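Bench Tips: Setting Up and Living With a Two-Arm Tabletop Kit

Last updated: April
By Riet De Haan
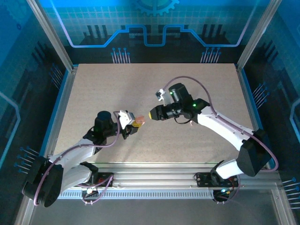
Before you order

The Fallell two-arm kit is sold as a rail, a pair of arms and a controller. The enclosure is extra at $299, and I would buy it. Without side walls, small parts that get nudged off the table end up on the shop floor. Measure your bench depth first. The Fallell listing gives the footprint of the table only, and the cables at the rear need another hand's width.

Shipping from the Brasgate warehouse took longer than quoted. The box holding the rail is heavy enough to want a second person on the stairs.

Squaring the rail

Bolt the rail down loosely, set both arms on it, then tighten from the middle outward. Check with a straightedge after the first day of use and again after a week. Mine had moved slightly at the right end. A drop of medium threadlocker on the end bolts fixed it.

Do not trust the printed marks on the rail for spacing. Home both arms, bring the tips toward each other slowly, and stop while there is still a narrow gap. Save that pose under a name you will remember. It is the quickest check that nothing has shifted since the last session.

Cables

- Leave a wide loop at the shoulder. A tight loop pulls on the wrist connector at full reach.
- Use hook-and-loop ties, not zip ties. You will be moving them.
- Run each arm through its whole range by hand, power off, before the first powered move.

Handing a part from one arm to the other

Start with a light block held well back in the gripper so that most of it sticks out. Hold one arm still and move the other. Programs that move both at once are harder to debug and save very little time on short transfers.

Set the speed to 100 in the control panel for dry runs. The factory setting is 1351, too fast for a handoff. The units are not given in the manual – treat the number as a plain dial.

If the part twists during transfer, lower the grip force on the giving arm before raising it on the taking arm.

Cleaning

Wipe the tabletop with a barely damp cloth. Avoid spray cleaners near the rail. Grit in the slots comes out with a soft paintbrush and a vacuum held close by. I do this on Wednesday evenings and it takes some 2 minutes.

Is it worth buying?

For sorting, handing over and holding small parts, yes. For anything that needs real pushing force, no. The Ruawai single arm costs less and lifts more, but you lose the second hand. Spares come through a dealer in Ledville – order gripper pads with the kit, as they are slow to arrive on their own.

We use cookies to remember your settings. By continuing to browse you accept our cookie policy.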